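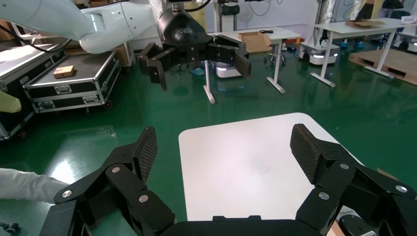
Pranwood workshop, 5/31/23

Spent the day on the floor and the tables. Putting it down here so whoever sets the room up again in July doesn't have to work it out from scratch.

White table, rounded corners. There is a faint grey smudge near the middle of the top. Tried warm water and washing-up liquid on a corner of the same sort of mark on the bench next door and it lifted a little, so same again here before anything stronger. Please keep the Piltex cleaner off the white tops until we know what it does to them.

Flight cases are along the side of the room, the black ones with silver edging. Leave them where they are. The small wooden block sits on the lid of the nearer one and goes back there when you've finished with it. The cardboard box behind that case can go to the store once someone has looked inside and written on it.

Standing desk still has the open cardboard box on it. I'd like the desk clear by the next session. The stool can stay by it.

Floor: green epoxy, very glossy. Swept it, then damp mopped with the flat mop, 80 ml of Sayce floor soap to the bucket. Any more and it dries with streaks, which show badly on this green with the ceiling lights reflected in it. Worked from the far wall back to the door. Went over the walkway a second time. Loose leads and connectors should come up off the floor before mopping, and I had to stop twice for ones I'd missed.

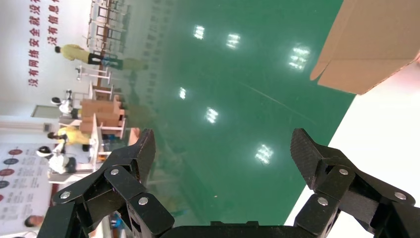
Marks in the coating

Looked across the green at a low angle, using the light reflections. There is a faint diagonal line in it. Could be a seam, could be a scratch. I ran a fingernail over it and felt nothing definite. Wiped it, no change. Will ask Amgate whether they joined the pour there. If it is a scratch they suggested 2000 grit, wet, by hand, then polish, but I won't touch it until they answer.

To do

Felt pads for the table feet, 2 packs.
Labels for the cardboard boxes.
Tape measure is missing from the drawer again.
Order more soap, down to around 300 ml.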